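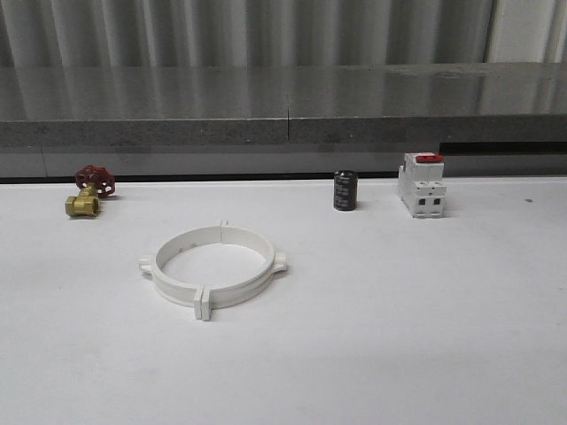
Figure 3. Items from the collection on the white sorting table, among them a brass gate valve with a red handwheel (far left) and a white plastic pipe clamp (centre left).

3.2 The plumbing group

Of the 1,386 parts in the Jirkura household collection, 161 were placed in the plumbing group, and we were delighted by how much they had to teach us. People who had never fitted a tap in their lives could still sort them with confidence, and they clearly enjoyed doing it!

The gate valve was the early favourite. Its spoked handwheel (Figure 3) tells the hand what to do before the eye has taken in the rest, and most of our 16 sorters named it first. Several called it "the garden tap", a label we kept in the word list since it was used so freely. The threaded port with its flat hexagonal faces drew a different kind of talk, mainly about spanners and about which way round a thing should go.

The pipe clamp gave us far richer material. Laid flat, it is a plain ring with lugs at the sides and paired flanges where the halves meet, and sorters called it a collar, a bracket, a hoop and, in one lovely case, "a belt for a drainpipe". White on white, it was also the part most often passed over on a first look. Ladefoged had predicted as much in the Skarex pilot, where pale fittings were left until last in nearly every session, and we were pleased to find the same pattern with a new group of people.

Names were written down as spoken, including false starts. After repeats were merged, the full collection yielded 1,030 different names, and the plumbing group supplied more than its fair share of them. Section 3.3 turns to the electrical fittings, where agreement was much higher.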